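Pitden Readers' Board > Writing for Children > Chapter Books and Early Readers

Topic: How short can chapters be for brand new chapter book readers?

inkyfern
Posted in March
Joined: 2 years ago

Hi all! I've been lurking here forever and finally have something to ask. I'm writing a series for kids who have just come off picture books and easy readers, the ones who want a "real" book with chapters and a spine you can see on the shelf. It's called The Sandu Street Bakers (working title, be kind) and it's about two cousins who take over a bakery window after school and solve very small neighborhood problems. Missing cat, wrong cake, mysterious smell. I'm having the best time with it.

My question is chapter length. My first draft has 9 chapters and the longest one is 721 words. My critique partner says that's far too short and that kids will feel cheated, like they're being handed baby food. My own kid, age 7, read the whole thing in two sittings and was thrilled with herself, but she is my kid and I pay for her cereal.

So what do you all do? Is there a floor? And do you write to a length or let each chapter end where it wants to?

marrowbone_b
Moderator

Welcome out of the shadows! Your longest chapter is fine. I'd worry more about your shortest one. What's that like?

The thing I love about this age group is how much a finished chapter means to them. Getting to the end of one is an event. They slap the book down and announce it to the room. If you give them that feeling often, they'll forgive you almost anything.

inkyfern

The shortest is practically a page, ha. It's the one where the cousins find the note under the mat and the whole chapter is them trying to read the handwriting. I was very proud of it until my critique partner wrote "is this all?" in the margin.

tallgrass_reader

School librarian here, and I'm going to side with the critique partner a little, sorry! Not on the baby food part. But a one-page chapter can feel like a trick to a kid who counts pages, and boy do they count pages. I've had second graders come to the desk and complain that chapter four "wasn't a real one." They take it seriously.

What works at my desk is consistency. If chapter one takes ten minutes, they expect chapter two to take ten minutes, and they plan for it. Bus ride, before bed, waiting for a sister at swim. A book that swings from one page to eight throws them.

quillandcrumb

Hard disagree with tallgrass on consistency! I teach second grade and the one-page chapter is my favorite thing in the world to read aloud. The kids gasp. They look at each other. Somebody always yells "THAT'S IT?" and then they beg for the next one, and I pretend to think it over while I put the book halfway back on the shelf.

Put the short one right after a long one and it's like a drum hit. I'd keep the note chapter exactly as it is, inkyfern, as long as it ends on something juicy.

tallgrass_reader

Reading aloud is a different animal, though. You're doing the voices and you control the pace. A kid alone on a beanbag hasn't got you there to milk it.

quillandcrumb

Okay, fair. I do milk it.

But I still think they can feel it on their own! Mine fight over a book that has a chapter with one sentence in it. They show each other the page.

dotty_margins

Illustrator popping in. Please think about where the pictures will fall before you start padding anything out. At this level there's usually art on most spreads, and a page-long chapter with a good big drawing across from it doesn't look skimpy at all. It looks like a treat. The same words with no art look like a printing mistake.

When I get a manuscript for this age I go through with a pencil and mark every place where something can be seen. Somebody hiding, somebody falling over, something on a counter that shouldn't be there. If I get to a chapter and can't mark anything, that's the chapter I write to the author about, whatever the word count is.

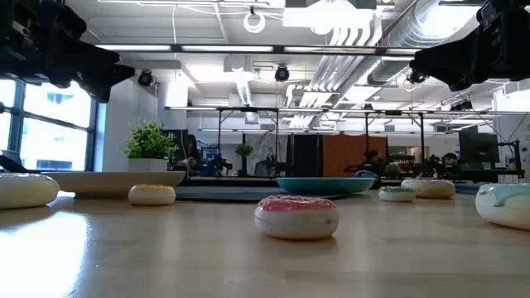 And then we usually find that the trouble is two characters standing in a doorway explaining the plot to each other. I've drawn so many doorways! Give me one thing for their hands to do and I can get three drawings out of the same conversation.

So my vote: lay your draft out in spreads. Fold up some scrap paper into a dummy, even if the drawings are stick people. You'll see right away which chapters are thin and which only look thin in a document on a screen.

inkyfern

Oh, this is so useful. I have never made a dummy for a chapter book, I thought that was only for picture books. I'm going to raid the printer tonight.

Also I went and checked and I have two doorway conversations. Two! One of them has a third character come to the doorway and join in.

marrowbone_b

The crowded doorway. A classic.

Seconding the dummy. I did one for my Flirnonier books (the ones about the goat and the ferry) and found I'd put every exciting moment at the top of a left-hand page, where the kid had already seen it coming from the picture. I moved a few paragraphs around and the whole thing woke up. I didn't change one word of the story.

hobnob77

Can I be the grump? I think everybody here worries too much about length and not enough about sentences. I've read early chapter books with perfect tidy chapters that were a slog because every sentence was the same five words in the same order. The dog ran fast. The boy ran fast. The reader ran away.

Kids this age can handle a long sentence if it moves forward in a straight line and the words are ones they know. "She ran down the steps and past the mailbox and all the way to the corner before she remembered her shoes." No hard words in there at all. They love that kind of thing, because it feels like running.

quillandcrumb

hobnob that is the least grumpy thing I've ever seen you post.

hobnob77

I'll try harder next time.

tallgrass_reader

I agree with hobnob about the sentences, with one warning. Watch where a long one breaks across lines. New readers lose their place on the way back to the left margin, and if the sentence is still going they can end up reading the same line twice. Good spacing helps a lot. You can't control that as the author, but you can ask about it once there's a publisher in the picture.

inkyfern

That makes so much sense. My daughter does the line thing! She uses a bookmark under the row she's on and gets very cross if I try to help.

Follow-up, if you'll all put up with me. Chapter titles or just numbers? I have titles and I adore them, but I'm scared they give things away. Chapter 7 is called "The Cat Was in the Flour" and, well. The cat is in the flour.

dotty_margins

TITLES. Always titles. And keep that one, I want to draw that cat so badly.

marrowbone_b

Titles, yes, and I wouldn't fret about spoilers much. At that age knowing what's coming is half the fun. They'll read the contents page first and spend six chapters waiting for the flour. It pulls them along!

tallgrass_reader

I'm with everyone on titles but I would change that particular one. You've set up a missing cat, and kids who like mysteries want to solve it themselves. If the contents page tells them, you've taken that away. "A Very White Kitchen" or something like that would let the sharp ones guess.

hobnob77

Nope. "The Cat Was in the Flour" is funny and the other one isn't. Funny wins.

tallgrass_reader

I said "or something like that"! I was typing on my lunch break!

ernix_press_reader

I read submissions for Ernix, a small press, so take this as one reader's view. I have never turned down an early chapter book because the chapters were too short. I've turned down plenty because the first chapter was spent introducing everybody. The cousins, the aunt, the street, the bakery, how the oven works. By the time the cat goes missing I'm on page twelve and so is the kid.

If you have nine chapters, I'd love to see the problem show up by the end of the first one. It can be tiny. A bowl of milk that's still full would do it.

On titles, I like them, and I read the contents page before anything else. A funny one puts me in a good mood, so there's that.

inkyfern

The bowl of milk!! I'm stealing that, if you don't mind. Right now the cat goes missing at the end of chapter two and chapter one is... mostly the oven. I love the oven. I did a lot of research on the oven.

ernix_press_reader

Steal away. And keep a little of the oven, it'll be warm, the cat might like to sleep near it. There's your reason to mention it.

quillandcrumb

I would read this to my class tomorrow. When you have a draft you're happy with, post a chapter in the sharing section and I'll tell you where they wiggle. They can't fake it, the wiggling starts the second a page goes slack, usually from the back row forward.

inkyfern

Yes please, I would love the wiggle report! Okay, my list so far: make the dummy, fix the doorways, shrink the oven, milk in chapter one. I'm leaving the note chapter short for now and I'll see what it looks like with a drawing next to it. My critique partner has been told and is "open to it."

dotty_margins

Leave a whole page for the handwriting on that note. Let the kids try to read it before the cousins do. They'll turn the book upside down.

inkyfern

I just squeaked out loud at my desk. Going to find the scrap paper.

hobnob77

Put me down for the flour title one more time, in case anyone's counting votes.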